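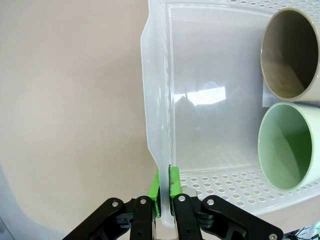 Semlow 地方资料社做的是市镇一级的地理资料整理:一个镇的界线在哪里,面积多少,其中陆地多少、水面多少,雨水最后流进哪条河,和哪些镇相邻,名字怎么来的、改过几回。工作地点是一幢临街老房子的二层,外间接待来查资料的人,里间是编辑室和图纸柜。室里日常用的筐是磨砂白的塑料筐,半透明,开着一排排小圆孔,待登记的卡片按镇分开,一镇一筐,筐外贴镇名。登记完的卡片上架,筐腾出来给下一个镇用。

我们是怎么开始的

资料社的前身是 Skestska 河流域的一个测绘服务点,主要替沿河各镇复印地籍图和修订街道图。来复印的人常常顺便问些别的事情:这一片算哪个镇,湖的西岸归谁,老地图上的村名现在还用不用。服务点手里有图,却没有成文的说明,每次都要现查,同一个问题隔几个月又要再查一遍。后来就有了第一批卡片,每张卡片记一件事,注明出处和查到的日期。

卡片攒到一定数量,开始有学校和镇公所来借。服务点停办以后,图纸和卡片由资料社接收,测绘业务不再做,只做资料的收集、核对和出版。Semlow 这个名字取自河边的一处旧渡口,渡口早已不用,现在的地图上也多半不标了。

主要工作

一、市镇条目。这是资料社的基本工作。每个镇写一篇条目,内容按固定顺序排列:位置和所属行政区、四至、面积、地形、水系、聚落、道路、地名沿革、人口。人口数字只采用正式普查的结果,不采用估算数;两次普查之间如果镇界有变动,条目里会分别写明变动前后的口径。目前已完成的市镇条目有600篇,其余的按流域逐片推进。

二、水系表。一个镇的水往哪里走,很多时候比它归哪里管更难说清楚。地势平的地方,分水线可能从一块菜地中间穿过,雨季和旱季的流向也不一样。我们为每条有名字的河溪单独建表,记录源头、流向、汇入点、流经的镇,以及两岸居民用过的其他叫法。Skestska 河上游就有三个叫法,其中一个只在磨坊的旧账本里出现过,我们照样收录,注明“仅见一处”。

三、旧图收藏。现藏各类地图和测绘图超过1000幅,以镇域图、排水图和道路图为主,也有铁路用地图、林班图和几套不完整的保险街区图。图纸平放保存,尺寸过大的卷存。破损的图先修后扫,修补使用可逆的材料。

四、地名问答。镇公所、学校、出版单位和个人都可以来信提问。能从现有资料里答复的,我们直接答复;需要另外查档的,会先告诉来信人大致要多久。

Nirumeo 资料库

Nirumeo 是资料社自己编的检索资料库,条目、水系表和地图目录都放在里面,可以按镇名、河名、旧地名和图号查。最初它只是一份供编辑室内部使用的索引,用来避免同一个地名重复建卡,后来加上了条目正文和出处,才对外开放。

在 Nirumeo 里查一个镇,会看到当前使用的条目,也会看到以前各版的修改记录。改了哪个数字、依据是什么、什么时候改的,都保留在页面下方。面积一项改动最多,常见的情形有两种:一是重新测量以后数字变了,二是水面的算法变了。水库蓄水以后,陆地面积减少,总面积不变,有些旧书把减少的部分直接从总面积里扣掉,引用时容易出错。我们遇到这类情况会加注,并把旧书的数字一并列出,供读者自己比较。

资料库里的文字可以免费阅读和引用,引用时请写明条目名称和修改版次。地图扫描件提供浏览用的小图,需要印刷用大图的,请按下文的办法申请。

Sitompul 分室

Sitompul 分室设在下游,离出海口不远,负责沿海各镇的资料。沿海的镇和内陆的镇写法不太一样,潮间带算不算陆地,沙洲算不算岛,各处的惯例不同。分室的做法是先写明采用哪一种潮位作基准,再给数字。沙洲每年都有变化,条目中的沙洲一律注明所据地图的年份。

分室有一间小阅览室,藏有海图复制件和港口旧档的抄本。原件多数在别的机构,我们只保存抄本和目录,读者如需看原件,分室可以代为查出馆藏号。阅览室座位少,来之前请先写信或者打电话。

我们的编写办法

资料社的条目由编辑室集体署名。每篇条目在发布之前要经过3道核对:第一道核对数字和单位,第二道核对地名的写法,第三道由没有参加编写的编辑通读全文,对照地图检查方位。方位的错误比数字的错误更不容易看出来,把“以东”写成“以西”,句子读起来照样通顺,所以第三道核对必须摊开地图做,不能只看文稿。

出处分为几类。官方测绘成果和普查资料排在前面,其次是镇公所的档案、议事记录和公告,再次是地方史、家谱、报纸和个人回忆。后几类资料用得也不少,特别是在地名沿革部分,但正文里会写明资料的类别。几种说法互相冲突又判断不了的时候,我们把各种说法都列出来,不作结论。

译名和拼写也有规定。同一个地名在正文里只用一种写法,其他写法放在条目开头的括号里。当地居民的读音如果和通行写法差别较大,另外加注。两个镇同名的,在镇名后面加所属行政区;镇和镇内的村同名的,正文里写成“某镇”和“某村”,不省略。

面积一律以平方公里为主,旧资料用平方英里或者其他单位的,换算后保留原数。换算结果保留的位数不多于原数,避免看上去比原来的测量更精确。各部分相加与总数略有出入的,是四舍五入造成的,不另作调整。

出版物

资料社每年编印一册《市镇条目选》,收当年新写和大改的条目,每册印500本,分送各镇公所、学校和图书馆,余下的在外间接待处出售。条目选按流域编排,书后附有地名索引和图号索引。早年的几册已经没有存书,可以在 Nirumeo 里看到全文。

另外编有单张的《流域简图》,一面是水系,一面是镇界,折叠后可以放进上衣口袋。简图供步行和教学使用,没有标注产权界线,不能用来处理土地纠纷。每年都有人拿着简图来问自家院墙的位置,这类问题请向当地的地籍部门查询。

学校和团体

中小学可以预约来看图。一般的安排是先在外间看一张本镇的旧图和一张新图,找出学校所在的位置,再沿着离学校最近的一条水沟往下游找,看它最后进了哪条河。低年级用放大的复制图,高年级可以看原图,看原图时不带墨水笔和饮料。

春季预约比较集中,四月的时段通常最早排满,学校最好在寒假以前来信。来信请写明年级、人数、希望的月份,以及学校所在的镇名。如果这个镇的条目还没有写完,我们会先把现有的卡片和地图找出来。

学校自己做的调查也可以寄给我们。有几所学校的学生逐条走过镇里的小溪,记下桥的位置和溪水改道的地方,这些记录经过核对以后收进了水系表,出处写的是学校名称和年级。

经费

资料社是非营利机构,经费来自沿河各镇的年度拨款、出版物收入、图件复制费和个人捐助。各镇的拨款不影响条目内容。镇公所如果对条目有不同意见,可以提出资料,我们按照和普通读者来信相同的办法处理。每年的收支表张贴在接待处,也附在条目选的最后一页。

资料社不承接房地产评估,不出具产权证明,也不为边界诉讼提供结论性意见。法院或者律师需要旧图复制件的,我们只证明复制件与所藏图纸一致。

勘误和供稿

发现条目有误,请来信指出条目名称、有误的句子和您依据的资料。只凭记忆的也可以写来,请注明是哪一年前后、在什么地方看到或者听到的。收到的勘误都会登记编号,查完以后无论改不改,都会答复。

家中存有旧地图、测量簿、水利记录或者带地名的旧照片,愿意捐赠或者借给我们扫描的,请先写信说明尺寸和大致年代,不要直接邮寄原件。借来扫描的图纸会开具收条,扫描结束后归还,同时赠送一份扫描件。

到访和联系

外间接待处上午九点开门,下午四点半停止调图,五点关门。看普通图纸不用预约,看卷存的大图请提前来信,取图和展平都要花时间。房子没有电梯,上楼不方便的读者可以在楼下按铃,编辑会把复制图送到一楼的桌上。

申请印刷用大图,请写明图号、用途和印刷数量。教学和研究用途只收扫描成本,商业出版另外计费,价目表可在接待处索取。图号不清楚的,写明镇名和大致年代也可以,由我们代查。

给 Sitompul 分室的信请直接寄到分室,沿海各镇的来信由总部转交会慢一些。跨流域的镇,两边都可以寄。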